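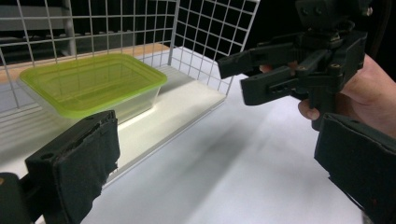
A black gripper held in one hand

Support > Tickets > Shell and batch jobs > Closed

Print this page | E-mail this page

Subject: Nightly cleanup on Fudham leaves old files behind
Product: Lilon log rotator
Host: Fudham (build and archive)
Status: Closed

Reported problem

The cleanup job runs at 2 a.m. and should delete every .tmp file older than a week under /var/spool/cikar. On Sunday the spool partition filled up and the Cikar import stopped. The job log says "done" and the exit code is 0. There were still 965 old files in the directory.

First check

Ran the find part by hand as the job user:

find /var/spool/cikar -name *.tmp -mtime +7

It printed nothing and returned to the prompt. Ran it again from /tmp and got the full list. The pattern is not quoted, so the shell expands it before find sees it. The job starts in its own home directory, and somebody had left a file called test.tmp there. find was looking for that one name only.

Put quotes around the pattern:

find /var/spool/cikar -name '*.tmp' -mtime +7

Same result from every directory now. Removed test.tmp as well.

Second check

Ran the corrected job. It deleted most of the files but 308 were left, and the mail from cron had lines like this:

rm: cannot remove 'export': No such file or directory
rm: cannot remove 'copy.tmp': No such file or directory
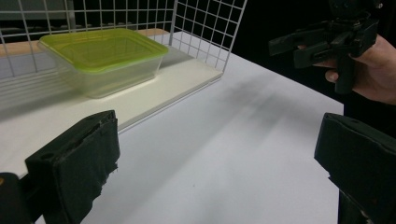

These come from names with spaces in them. The list goes through a plain pipe to rm, and each name gets split at the space. The names are made by the Phetsri export script, which uses the report title as typed. Changed the job to let find do the deleting:

find /var/spool/cikar -type f -name '*.tmp' -mtime +7 -delete

Keep -delete at the end of the line. If it goes before the tests, find deletes everything it walks over.

Test

Copied the spool to a scratch directory with cp -a to keep the dates — a plain cp makes every file look new. With 3,000 files in the copy the job finished in a few seconds and left only the recent ones. Ran it on the real spool after that. No errors in the mail.

Why the exit code was 0

The last command in the script is echo "done", so the script always returned success. Added set -e at the top and moved the echo to the log function.

Still open

Phetsri should replace spaces with underscores in file names. Separate ticket for that — it does not affect this job anymore.

Import restarted by hand. Closing.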